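# Handheld gripper demos vs. teleop for sink tasks – pose dropout numbers

**werker_bench**

We finished the first comparison on the Lorkness task set. Same policy architecture, same training budget, two data sources: 352 demonstrations with handheld grippers and marker cubes, and 352 teleoperated on the arm. Four tasks, all at a sink counter: pick, place in basin, rinse motion, retrieve.

Handheld policy success was 89 percent on pick and place in basin combined. Teleop came out lower on pick and level on place. On retrieve the handheld policy fell well behind, and I don't have a clean explanation yet. Collection time per usable demo was much shorter with the handhelds, even after throwing out the episodes with bad tracking.

Write-up is in the Magbanua repo under `reports/`. Comments welcome, mostly on the filtering.

**gultum_fk**

What was the rejection rule? If you drop every episode with a pose gap, you're selecting for slow, open-handed motion with the cubes facing a camera. That would inflate pick and hurt retrieve, where the wrist has to roll.

**werker_bench**

Gaps over 600 ms reject the episode. Shorter ones are interpolated, linear for position and slerp for rotation. Retrieve lost the most episodes. We topped it up to keep the counts equal.

**gultum_fk**

Then the counts are equal and the distributions aren't. Topping up with whatever passes the filter makes the bias worse. I'd report the retrieve result with and without the top-up.

**mylene.manalo**

I disagree that it's mainly selection. I reran the retrieve split on our side with the filter loosened and the failures stayed in the same phase, at the moment of lifting clear of the rim. The human reaches with the shoulder and leans over the basin. Our arm has a fixed base and can't follow that path without getting near a joint limit. The policy learns a gripper trajectory the arm tracks badly. Teleop never shows this problem since the operator is already limited to what the arm can do.

**gultum_fk**

Plausible, but you can separate the two. Replay the raw handheld trajectories on the arm open loop and log the tracking error by phase. If the error peaks at the rim, it's kinematics. If it doesn't, look at the filter again.

**lovely_m**

Both of you are assuming the interpolated segments are harmless. 600 ms is long at normal hand speed. A person can close the fingers and start lifting in that time. I would cut the limit well below that before running any replay – otherwise you're replaying the interpolator.

**werker_bench**

Fair. I'll do the replay with two gap limits. Counter setup for anyone trying to match the geometry, two grippers, one operator:
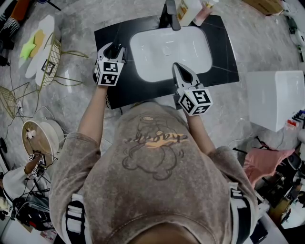 **pk_offset**

Why put marker cubes on the grippers when a single flat tag is easier to mount?

**werker_bench**

A cube keeps at least one face turned toward a camera through most wrist rotations, while a flat tag is lost once it turns edge-on. The cost is extra calibration, as each face needs its own known offset to the fingertips.

**gultum_fk**

And the offset error grows with the distance to the tip, so check it per face. We had one face printed slightly undersized and it looked like a timing bug for most of December.

**mylene.manalo**

Please also log which face was used for each pose. If the jumps line up with face switches, then neither my explanation nor the filter one covers all of it.

**werker_bench**

Adding a face ID column. The replay script is half done, and I'll post the error plots by phase in this thread with the retrieve split first.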